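The Longest Potluck in Enurwood

By Maja Walczak

The sign-up sheet at Nowicki Street Church goes up in August, on the corkboard between the missions map and a notice about the parking lot that has outlived two pastors. By the end of the first service it has 19 names on it, and 16 of them have promised potato salad.

"I used to call people and ask them to switch," says Dorota Kwiatkowski. She ran the harvest supper for most of my childhood and has the forearms to prove it. "Then I prayed about it. Now we have a potato salad table."

I grew up in this church, left it with some noise in my twenties, and came back quietly with a casserole. So I can't claim to be neutral on the supper. It feeds 200 people in a good year, in a basement built for a much smaller denomination. The grace is long. The coffee could strip a pew.

Last year it nearly didn't happen. The congregation had split over whether to sell the old parsonage, and for months people who had sung alto together since high school were parking at opposite ends of the lot. Pastor Sowmya Achari had been with us less than a year. She preached on the feeding of the crowd in John 6, and she skipped the loaves and went straight to the seating.

"He has them sit down on the grass," she told us. "It doesn't say they got to pick who they sat next to."

Then she drew names out of a coffee can and assigned the tables.

I have never heard a sanctuary go so quiet. Felicja Czerwiński, who wanted to sell, was put beside Ksawery Wróbel, who wanted to keep the place and had said so in a four-page letter. They discussed gravy. It was stiff going until the pie, when Ksawery asked after her sister, and Felicja told him, and it took a while.

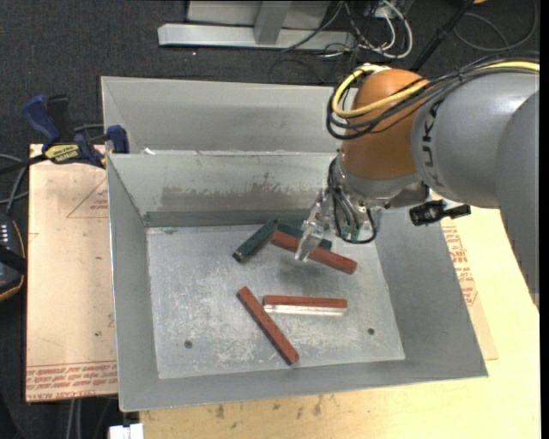 A robot arm lowers its gripper over a sheet-metal bin holding small rectangular blocks.

The parsonage question went to a vote that winter. Ksawery lost, and wrote another letter, this one only two pages. He was at worship the next Saturday evening in his usual spot, under the window that leaks.

I asked Pastor Achari whether she thought the coffee can had done it. She gave me the look clergy save for journalists.

"I think people got hungry and had to ask each other for the salt," she said. "I'd like to say I planned more than that."

The can is coming back this year. Dorota has washed it. I'm bringing rolls, though I've seen the sheet, and there's one empty line left under potato salad.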